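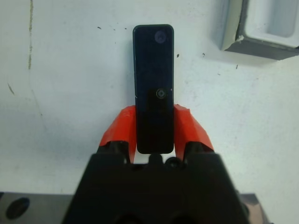
How long should I wait before texting after a first date?

I text the same night, usually once I'm home and have my shoes off. Something short, like "I had a good time, let's do the taco place next." I used to sit on my hands for three days because my cousins swore by it, and all I got out of it was three bad days!

Where do you find people to go out with in a town the size of Ornilville?

Mostly at things I was going to anyway. The Thursday trivia night at Janevski has been good to me (two second dates and one very good friend), and so has the Saturday morning hiking group. I also use Weren, the dating app. When I signed up it showed me 217 people within driving distance, and I did go to high school with a fair number of them, so be ready for that.

What do I put in my profile?

Stuff a person could ask you about. "I like music" gives them nothing to work with, but "I'm learning the accordion and my neighbors hate it" gets replies. Mine is 256 characters long and I rewrite it every April or so.

Who pays?

Whoever did the asking, I think. If the other person wants to split, I say sure and we split it. I don't read anything into it anymore.

I get so nervous I can't eat. Any tips?

Skip dinner! Go for coffee or a walk by the river, and keep it to an hour. I still get the stomach thing, and having a set time to leave helps me a lot.

Can I write to you with my own question?

Sure, use the contact form. I answer as many as I can, though I'm slow around the holidays.

Last updated Dec 4, 2019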